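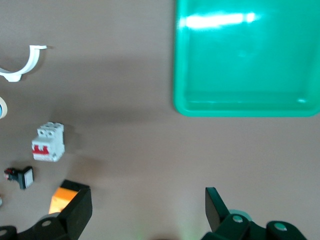 March, a little after eleven in the evening

Marlies rang at supper to say that the teaser for the last season of Plallondale is out. I left my soup on the table and went to look for it. It lasts less than a minute and I have now watched it so many times that I know where the music breathes in.

What do they show? The harbour at Temum, with snow on the roofs. A hand that puts a key on a window sill. The old ferry bell, only the sound of it. Then the black screen and the words "This winter", with no month and no day. I had hoped for a date. We have waited two years, and "this winter" can mean June or it can mean the last week of August. Marlies says the streaming people do this on purpose so that we keep paying every month. She cancelled hers after the third season and she watches at my place, so for her it is easy to be calm.

I want to write down what I think before the others on the forum fill my head with their ideas.

First, the hand. It is an old hand, and there is no ring on it. Everybody will say it is the harbour master, but he lost a finger in the second season, in the episode with the ice, and I counted five fingers when I stopped the video. So it must be the sister, or somebody we don't know yet. I would be glad if it was the sister. She went out of the story so suddenly, in the middle of a dinner, and the writers never gave her a proper goodbye. In my language we have a word for a person who leaves without closing the door. I looked for the English one and did not find it.

Second, the bell. The ferry sank. We saw it sink, and we saw the bell go under with it. If it rings again, then either somebody brought it up, or it is a memory, or they are going to do something with ghosts. Please, no ghosts. I stayed with this series because the people in it have to pay their rent and repair their boats. When the first season came I was new in Hobart and I had nobody to talk with in the evenings, and I learned half of my English from the women in the fish hall. For a long time I said "righto, my heart" to the man at the post office, because that is how they say it in Temum. He was very polite about it.

Folke Boström wrote a long message under the teaser already at nine o'clock. He believes the whole last season will play in Gondal, on the other side of the strait, and that Temum will only be seen from far away. His proof is that the light in the window comes from the left. I like Folke, he has kept the episode list for the forum since the beginning and he never writes a rude word, but I don't agree with him. A window can be in any wall. I wrote this to him and he answered with a drawing of the house. Some 25 people have now joined the discussion and two of them are angry.

There will be three episodes only. This was in the text under the video, in small letters, and I nearly missed it. Three! The earlier seasons had eight each. Marlies thinks they will be long ones, like films, and she may be right, but I am worried. There is the inheritance, and the trial, and the question who wrote the letters, and Dritell has still not told his son the truth. I tried to divide all this on paper and for the trial I had only half an hour left. If they hurry the trial I will be cross. I don't need it to end happily. I would like that it ends at the same slow walk it has always had.

I also have to decide about the rewatch. The forum will start from the first episode next week, one each evening, and write comments together. With my shifts I can't do every evening. Perhaps I do the second season and the last one before the break, and for the others I read what people write. Marlies wants to start with the ice episode and have dumplings. I said yes to the dumplings.

One more thing, so I don't forget it. In the bakery today, before any of this, a girl in the queue was humming the title song. She was perhaps sixteen, so she was a small child when it began. I wanted to say something to her, but then it was my turn and I bought the rye bread.

It is late and the window in the kitchen is still open. Tomorrow: ring Marlies about Saturday's shopping money, answer Folke about the walls, and look at the key again. I think there is a number on it.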